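The Bed at Ostgate

Nelli Huttunen bought the bed frame in June from a shop in Ostgate that was closing its upstairs floor. It was a double, dark iron, with a headboard of plain upright bars. The ticket said 1,318. The man took a pen, crossed that out and wrote 1,000, and she said 900, and he said fine.

She had never bargained for anything before. She thought about it all the way home on the bus. 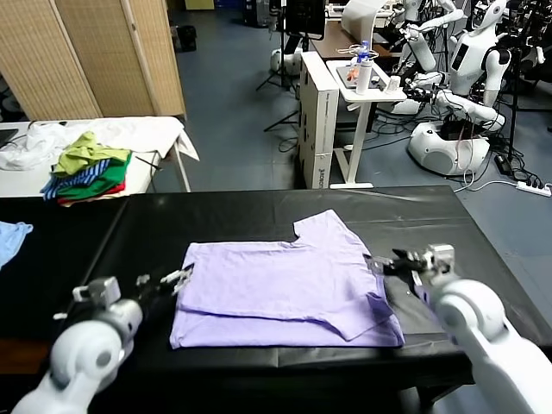
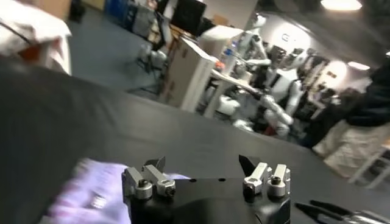
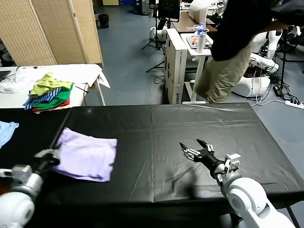
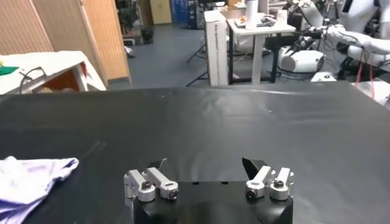 Delivery

The frame came on 13th July in 4 flat boxes. The driver left them in the downstairs hall and had her sign for them. She carried the side rails up first, then the slats. The headboard would not go around the turn in the stairs.

She tried it upright and she tried it on its side. Then she leaned it against the wall on the landing and knocked at the apartment below hers.

Kristof Wuyts came to the door with a dish towel over his shoulder. They had said good morning to each other for two years. She knew his name from the mailbox.

"It's a headboard," she said. "It won't turn."

He went out and looked at it. He put a hand on the top bar and pushed, and it moved a little on its feet.

"Over the rail," he said. "You go up and take the top. I'll lift."

It went over the rail. It left a mark in the paint, which he said he would tell the landlord was old.

Assembly

The instructions were for a different bed. They said Cidora on the front, and the label on the boxes said Hadura. Kristof read them through anyway, sitting on the floor with his back against her dresser.

"These are for a daybed," he said. "It has a third side."

"Do we have a third side?"

"No."

They laid everything out on the rug and worked from the photo on the label. The bolts were all one length, so that part was easy. He held the rails level while she did the tightening. Her last bed had been a pine one from Beddoe, where she grew up, and it had creaked from the first night – her mother had put folded cardboard in the joints. She told him this without knowing why.

"What happened to it?" he asked.

"My husband kept it."

He nodded and passed her the next bolt.

When the slats were in, they lifted the mattress on from where it had been leaning all week. It was a little short. There was a gap at the foot, wide enough for a hand.

"You could put a blanket there," Kristof said.

"I could."

She made coffee, and they drank it standing in the kitchen because the chairs were covered with her clothes. He asked what she had paid for the bed, and she told him about the 1,318 and the pen.

"I would have paid the thousand," he said.

He washed his cup before he left. Nelli found the dish towel later, hanging on the end of the headboard. She folded it and put it by the front door, and then she went to look for a blanket.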